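The Fourth Column

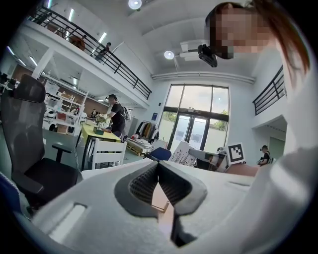 The table had four columns. The first three were easy. Method, number of demonstrations, success rate. The fourth was headed Notes, and I had been told to keep it short.

I was the junior person on the Bruron project, which meant I wrote the tables. The question was simple enough to say in a lift. If you teach a robot by handing people a gripper and letting them do the job themselves, does it matter whether they practise first? Everybody in the group thought it did. Practised people move smoothly. They don't stop half way to a cup and change their minds. A policy trained on smooth data ought to come out smooth.

We had collected 321 demonstrations, all of the same task: take a small box off one table and set it down on another. Then we split them. One set came from people who had done the task many times. The other came from people who had picked the gripper up that day. We took 100 from each, trained a policy on each lot with the same settings, and sent both off to the arm at Padville, where the tests were run by people who didn't know which was which.

The results came back on Saturday, June 18, 2022. I was in because the bus that takes me to my sister's wasn't running, and I had nothing else to do.

The policy trained on beginners had won.

I checked the labels. Then I checked the script that made the labels, which I had written myself and didn't trust. I drew the two sets again with a different seed and started the training from nothing. It took until Tuesday. The gap got a little smaller but it stayed on the same side.

My supervisor read the table standing up. She said there was a bug. I said I had looked for one. She said to look again, and I did, for 5 days, and at the end of that time I had found one bug, in the plotting code, which had been drawing one of the lines a shade too thick.

"Watch them, then," she said.

So I watched them. I sat with the recordings from the gripper and played the beginners one after another. When you watch a recording like that you don't see a person much. You see two black pads and whatever is in front of them, and now and then part of somebody's sleeve. But after an hour or two I could tell people apart. One of them always came in too low. One went slowly the whole way and then hurried the last bit, as if the box might leave. One missed, backed off, waited, and came in again from the other side.

It was the backing off that I started to write down. The practised people hardly ever missed, so they hardly ever backed off. Their policy had never been shown what to do with a box that was a finger's width from where it should be. It closed on air at Padville, lifted the air with great care, and put it down on the second table. The other policy missed just as often. It missed, opened, moved back and had another go.

I thought about the practised set as well, and this is the part I didn't put in the paper. Most of those recordings were mine. I had done the task so many times that I could have done it in the dark. I had been proud of that. In December, when the Lambrechts gripper first arrived, I was clumsy with it, and I had thrown out my whole first week because it embarrassed me. I had put "poor quality" in the log as the reason.

The files were still on the old drive, the one called Dromow that we kept meaning to wipe. I copied them over that evening. I was dreadful. There was a run where I dropped the box, chased it along the table with the pads open, caught it against my own hand and carried on. It lasted three times as long as it should have.

I trained a third policy, with my good runs and my bad ones mixed. I sent it to Padville without saying what it was. It beat the other two.

My supervisor sat down for that one. She asked what was in it. I told her, and she asked why the first week had been taken out at all, and I said it was before we had a proper protocol. She wrote that down. It went into the paper in those words.

She asked me to fill in the last row. Method: mixed. Number of demonstrations: 100. I put in the success rate. Under Notes I typed "includes failed grasps and recovery, one operator", looked at it for a while, and went to find out whether the bus was running again.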